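February, Sunday evening, oral history notebook

Spent the whole afternoon with the Kendura cassettes and I'm so glad I did, even if my ears are sore! These are the interviews with people who lost their jobs when the Beddoe works was sold off, and you can hear how raw the politics still was for them (one man votes the other way from his brother and they hadn't spoken since the strike). Got through 2 tapes and logged 358 minutes in total now, with the council housing sales coming up again and again, far more than I'd guessed from the old index.

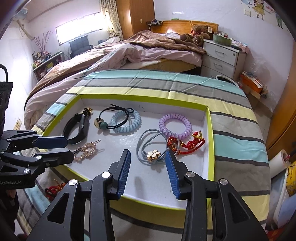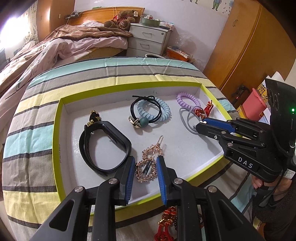 Dwynwen Wogan thinks I'm leaning too hard on the works closing, and that half of these families were already struggling when the rents went up, so would I please check the council minutes before writing a word about causes. Fair enough, I will. Tape 30 has a long stretch on the rent rise, so I'll start there, and the box marked 2693 still needs new sleeves before Bindu takes it upstairs.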